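Vernach Nesting Drums: Classroom Set of 13
Trenemico Music Supplies, Urombridge

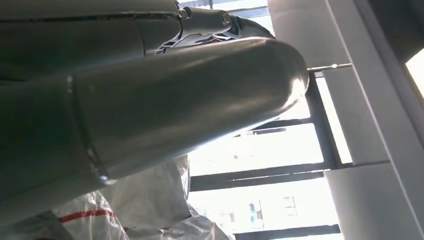 Why I stock these

I taught primary music for a long while before I started Trenemico, and hand drums were the thing I complained about most. The cheap ones sounded like a cardboard box. The good ones took up half the storeroom and needed a spanner, a spare afternoon and a fair bit of swearing to tune. So when people ask me which drums I'd put in a general music room, I send them to this page, and I've been sending them here for six years now.

The Vernach set is 13 tubular drums that nest inside each other in stacks. Kids sit or kneel on the floor and play them with their hands, or stand them on the stretch stands (sold separately, see further down) and play with soft mallets. The heads are pre-tuned and synthetic, so there's no tightening, and a humid week in February won't turn them all to mush. I can't tell you how happy that makes me. I once had a set of skin-headed drums drop so low over the summer holidays that my Year 4s asked if they were broken!

What's in the box

4 small drums (high)
4 medium drums (middle)
4 large drums (low)
1 leader's drum, 38 cm across the head
13 rubber floor rings
1 carry strap for each stack
A printed booklet of starter rhythms

The leader's drum is the big one and it comes in its own carton, so don't panic if it lands on a different day to the rest.

How they sound

Warm, with a good clear difference between the three sizes. This matters more than people expect when they're shopping. If all your drums sound the same, a layered rhythm piece turns into porridge and the kids can't hear their own part. With these you can have the large drums holding a plain beat (I use "walk, walk, walk, walk"), the mediums on "jogging, jogging", and the smalls on a little answer at the end of the phrase, and everybody can pick out what the other groups are doing.

The leader's drum has a lovely round bass when you strike it in the middle and a sharper tone out near the rim. It cuts through. I use the rim sound as my stop signal and it saves my voice no end.

They aren't concert instruments. If you're after something for a senior percussion ensemble on a stage, the tone will be a bit dry for you and I'd rather talk you into something else. For a classroom with a carpet square and a low ceiling, dry is lovely.

Volume (the question I get every single week)

Yes, they're drums, and yes, the teacher next door will hear them. They're quieter than you'd think though. The heads are fairly thick and the small ones don't ring on. The rubber floor rings lift the open end a little off the floor so the sound can get out, and if you leave the rings off and sit the drums flat on carpet, they drop to a soft thud. I do that for the first lesson with every new class. Rings off, two fingers only, teach the hand positions. Rings on in the second week as a treat.

Which classes they suit

Prep to Year 2: use the small and medium drums, on the floor, between the knees or just in front. Little ones tend to lean on the large drums and then they topple over together, child and drum.

Years 3 to 6: the whole set. This is where they really shine. Call and response, ostinato, question and answer, backing for recorder or ukulele pieces, all of it.

Years 7 and 8: still good, particularly for non-specialist classes. Put them on stands so the students don't feel they're being asked to sit on the mat.

With a class bigger than the set, I pair the kids up. One plays, the other claps or speaks the rhythm, and they swap when I call it. You get better playing out of the pairs anyway, as the one waiting is listening so hard to get their turn right.

A first lesson you can pinch

This is the one I still do when I visit schools. It's in the booklet too, but the booklet version is a bit stiff so here's mine.

1. Drums in a circle, rings off, kids sitting behind them with hands on knees. Hands on knees is "home". Practise going home until they're quick.

2. Play a short pattern on the leader's drum. They echo it on their knees first. Do a few of these.

3. Same patterns, now on the drums with two fingers. Go home after each one.

4. Names! Go round the circle. Each child says their name in rhythm and the group plays it back. Long names are the best ones and everyone wants to have a go at them.

5. Pick three names with different rhythms. Give one to the large drums, one to the mediums, one to the smalls. Bring them in one at a time, lowest first.

6. Fade out in the same order and go home.

If it falls apart at step five, and it might, drop back to two layers. I've had classes get it straight away and classes that needed until the next Tuesday, and both kinds ended up playing it at assembly.

Stands and mallets

The stretch stands are optional. Buy them if your kids are older, if your floor is hard and cold, or if your own knees have had enough (mine have). They fold flat and hang on a hook. The medium stand fits the small and medium drums, the large stand fits the large ones, and the leader's drum comes with its own little folding legs so there's nothing extra to get.

For mallets I like the Mondal soft-heads. They have a felt ball on a short handle and they're kind to the heads. Please don't use xylophone beaters or anything with a hard rubber or wooden tip. They leave dents, and dents aren't covered. The Mondal class pack of mallets is $124 and it gives you a pair for every drum in the set. You don't need mallets to get started, so if the budget's tight, leave them for next year.

Storage and care

Each stack nests with the small drum inside the medium and the medium inside the large, so you end up with four stacks plus the leader's drum. Slip the rubber rings off before you nest them or they'll jam. If you do get a pair stuck, don't yank, just turn the inner one gently while someone holds the outer.

Wipe the heads with a damp cloth and a drop of dish soap, then dry them. No spray cleaners with alcohol please, they make the surface go tacky over time. The shells can be wiped with pretty much anything mild. Keep the whole lot out of direct sun and well away from the heater.

I stick a dot of coloured tape inside each shell so the kids know which stack it goes home to. Pack-up went from a circus to a fairly tidy job once I started doing that, and the older kids are happy to boss the others through it.

Replacement parts

Rubber rings: always in stock, sold singly.
Carry straps: always in stock.
Heads: these are fixed at the factory and can't be changed at home. If one splits, send me a photo and we'll sort out a replacement drum.
Booklet: free, just ask. I'll email you a copy if yours has gone walkabout.

Ordering

Schools can order on account with a purchase order number. Home educators and private studios are very welcome too, just pay at the checkout as normal. If you only want part of a set, I can split it into single stacks of three drums, though you miss out on the leader's drum and the booklet.

Stock comes in before the start of the school year and it does run low in December when everyone's spending the last of the budget. If the button says "back order", you can still put your name down and I won't charge you until the drums are on the shelf here.

Local schools can pick up from the Urombridge shop. Bring a wagon or something with a decent boot. The stacks fit across a back seat at a pinch, but the leader's drum will want the front passenger spot to itself.

Warranty

Shells and heads are covered for two years of normal classroom use. Normal includes being dropped off a lap now and then. It doesn't include being stood on, sat on by an adult or left out on the oval overnight. Keep your invoice, and if something looks wrong when you unpack the set, get in touch within the fortnight so I can take it up with the freight company while the job's still open.

Still not sure? Ring the shop after 3.30 pm, when I'm usually back from school visits, and I'll play a few of them down the phone for you.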